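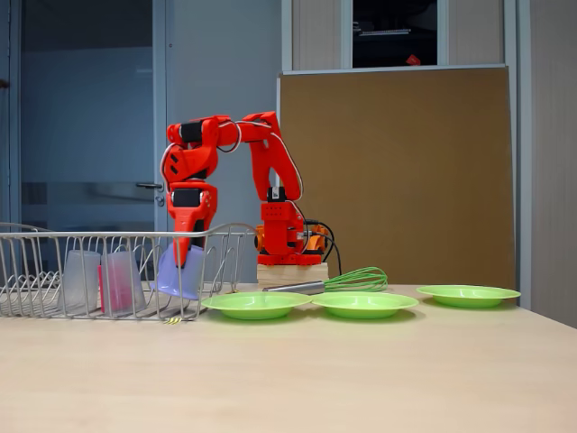
Student Robotics Laboratory, Plerkham College -- Undergraduate Project Reports

Print this page | E-mail this page

3. Task and Workspace

The dish-loading task was chosen by the student team (Veloso, Chávez, Gallardo) as the final assignment of the manipulation course taught by W. Huang. The arm is mounted on a wooden block fixed to a tabletop, with a wire dish rack within reach on one side. The item set consists of plastic plates, plastic cups and small utensils. All items are light enough for the servos to lift at full extension, and none can break if dropped.

Figure 1 shows the gripper holding a lavender cup inside the rack, with two frosted cups standing in it and three green plates on the table. Cups are grasped with the gripper pointing downward. Plates are harder. A plate lying flat offers only a raised rim to the jaws, and the wrist must then turn it upright before it can enter a slot between the wire dividers. The team treated cup placement and plate placement as separate subtasks with a common home pose.

3.1 Demonstration Collection

Demonstrations were recorded by teleoperation. Each of the three students served as operator, and operators changed after every block of trials so that no single driving style would dominate the data. The complete set contains 874 episodes. An episode begins at the home pose and ends when the operator releases the item and returns the arm. Episodes in which an item left the table were kept but flagged, and flagged episodes were not used in training.

Item positions were varied by hand between episodes. The rack was also shifted slightly at the start of each block -- an early policy trained with a fixed rack had learned to ignore its position. Joint positions and camera streams were stored with a common time stamp using Kuvbridge, the logging tool written by last year's class.

3.2 Plate Approach

The first version of the plate subtask lowered the gripper toward the center of the plate and then slid outward to the rim. Contact with the center gives a usable height reference without a depth sensor, but the slide sometimes pushed the plate out of reach. In the second version the gripper moves straight to the near rim. Figure 2 shows the jaw tips at the center of a plate on the table, with two more plates upright in the rack.

Figure 2. Gripper in contact with the center of a green plate.

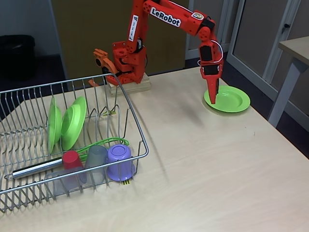

3.3 Evaluation Protocol

Each policy was run on five starting layouts, with three attempts per layout. A placement was scored as complete if the item stayed in the rack after release. Partial credit was not given. The evaluator, A. Pacheco, took no part in data collection and set out the items from a printed sheet -- operators were not told the layouts in advance.

Shares: 3 | Comments: 5

Related reports
Sivcombe: A Low-Cost Wrist Mount for Classroom Arms
Servo Backlash in the Bettencourt Training Kit
Kuvbridge Logging Tool: Notes for New Users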